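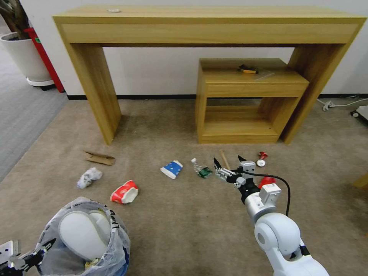 Lounge end, first look round

Skikix shared workspace, Gitdale – walk-round checklist with my comments
12 December not being a popular Friday for inspections, I had the upstairs to myself and took my time over it. The form is the usual one. Where it only gives me a yes/no box I've put my thoughts next to it, as I always do, so feel free to skip to the action list at the bottom if you're in a hurry.

1. Floor clear of slip and trip hazards
No. There's litter all over the beige carpet in front of the console table – a flattened cardboard tube, a crumpled bag or wrapper, a crushed red and white paper cup, and more besides. The tube is the one I'd pick up first. A cardboard tube under a heel can roll, even a squashed one, and people cut across that bit of carpet with their hands full. Please get it all up before anybody runs a vacuum over it, and check the cup for dregs while you're there.

2. Leads and plugs
No. White power cords are lying along the floor beside the wall on the right, and there's a plug just resting on the carpet with them. I'd like these clipped up or at least gathered into a cable tidy. If the plug belongs to something you no longer use up here, take the whole lead away and put it in the store. I know I said this in March as well, sorry to go on!

3. Carpet joins and edges
OK for now. The grey strip meets the beige at an angle on the left. Joins like that are worth a rub with your foot every month or so, and if you ever feel a lip, tape it the same day and ring Bisgaard for a proper repair.

4. Furniture stable and sensibly placed
Yes. I do like the console table, it's a good thick lump of a thing and the two slab legs give it a wide footing. The smaller table tucked under the right side is a neat idea too. My only grumble is that it's easy to forget the small one has a shelf near the floor, so do look in there when you clean. I'd also ask that whoever pulls it out for a meeting pushes it right back afterwards.

5. Surfaces clear, nothing left out
Partly. The brush with the yellow handle has been left on the small table, with a thin piece of clear plastic next to it. The brush wants to go back in the cleaning cupboard. The plastic I'd bin, but ask first in case it's come off something. There's also a little white item on the left end of the console table, so find it a home or get rid of it.

6. Plants and planters
Yes, with a note. The big round white planter is on a wheeled base, which makes life easier for the cleaners (and for me, I've shifted enough of these by hand). Give the wheels a check when you next move it and keep it out of the walking route.

7. Tall or leaning items
Needs looking at. The red cabinet or box behind the planter is leaning against the wall. I'm not keen on anything that height leaning, whatever it weighs. Either stand it properly and fix it, or move it downstairs.

8. Walls and baseboards
Yes. Plain white wall, black baseboard, no complaints from me. If you do clip the cords up, use the stick-on sort so we don't end up with holes in the paint.

9. Waste bins
Could do better. I'd put one more bin at this end, near where people sit with their drinks. The Plorham office did the same and their carpet has looked much better for it.

Action list
Litter off the carpet – today please
Cords and plug tidied or removed – today please
Red item secured or moved – before the room is next booked
Brush back in the cupboard, table tops cleared – next clean
Extra bin – when you next put an order in

Result: two items failed, the rest are passes or tidying jobs. I'll pop back up once the first three are ticked off, and there's no need to fill in a fresh form, just initial this one and leave it in the tray.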